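The Woman Who Writes the House Rules

I got to Urer a little after nine in the morning, and Veronica Grecu already had a marker in her hand. She was crossing out a sentence on a printed page taped to the wall, and she didn't stop when I came in. "Give me a second," she said, "I hate this one."

The page was part of the house rules, eleven pages of them at the moment, and Veronica has written or rewritten nearly every line. Urer records people doing household chores with hand-held grippers, so that robots can learn the same chores later on. Her job is to say how that gets done: how a session starts, when it stops, what counts as a good recording and what gets thrown out.

I'd expected her to come from robotics. She laughed at that (a big laugh, you could hear it down the hall). She spent seven years in a commercial laundry, the last few of them as a shift trainer, and she says the two jobs are closer than I'd think.

"In a laundry you have forty ways of folding a shirt, one for every person on the shift, and they all swear theirs is the right one," she told me. "Then a hotel sends back a whole cart. So you write it down. You write down where the hands go first."

The sentence she hated, by the way, was "Handle garments naturally." I asked what was wrong with it and got a good ten minutes in reply! Her point was that everyone who read it did something different. One person slowed way down. Another one tossed sweaters around like she was late for a train. The new version says to work at the pace you'd use at home with no one waiting on you, and to keep both grippers on the cloth through a turn.

"I can check that," Veronica said. "I can sit down with a recording and say yes, both on the cloth, or no. What am I supposed to check with 'naturally'?"

We got some coffee and I asked her which rule causes the most arguments. She didn't have to think about it. It's the one about mistakes. If you drop a sleeve, you pick it up and carry on, and the recording stays in. People want to start over. They get embarrassed, she says, and they want the clean take.

"I had Mircea in here, Mircea Bogdan, he's been folding for us since the spring, and he deleted a whole morning's work because he thought it looked clumsy. I could have cried. A robot is going to drop sleeves all day long. Where is it going to see somebody pick one up?"

So now the only person who can remove a recording is the reviewer, who has to write down a reason. Her last review covered 1,238 recordings, and 62 were taken out. Most of those were for a face too close to the camera or a private paper lying on the table, things she takes very seriously. The rules ask everyone who'll be near the table to agree to it beforehand, and there's a sign by the door with the hours on it. She wants the sign bigger.

I asked about safety, thinking she'd say there wasn't much to it with a pile of laundry. Wrong again. There's a page and a half. Check the status lights before you touch the cloth, and if one isn't what the card says it should be, put the gripper down and get somebody. No rings or bracelets. Keep your fingers behind the housing. Hands get tired, too, and she's strict about breaks, stricter than people would like.

"They tell me they feel fine. Of course they feel fine, it's ten in the morning. I've seen wrists at four in the afternoon."
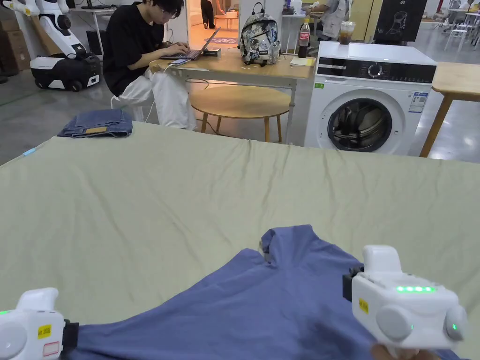 Both grippers on the cloth: garment handling on the sage-green sheet.

The part I found most interesting was about tidying up, or really about how little of it she allows. An early draft told people to clear everything out of the room before a session. Oriana Villalba, who reviews with her, argued against it for weeks and finally won. Homes have stuff in them, Oriana said. People sit and work, somebody walks by. Now the rule covers the tabletop only: the sheet goes on first, wrinkles are fine, and finished clothes can stay on it as long as they're out of reach of the piece you're working on.

"I fought her on that," Veronica admitted. "I like a clean room! Laundry people do. But she was right, and it's in the rules now with her initials next to it."

Does she ever break the rules herself? She looked at the door first. Then she told me she still folds T-shirts the laundry way when she's demonstrating, collar toward her, even though the page lets you start from any side. Two of the newer people have picked it up from her, and she's trying to get them to stop.

The next version is due in October. She's hoping to get it down to nine pages, and she was back at the wall with her marker before I had my coat on.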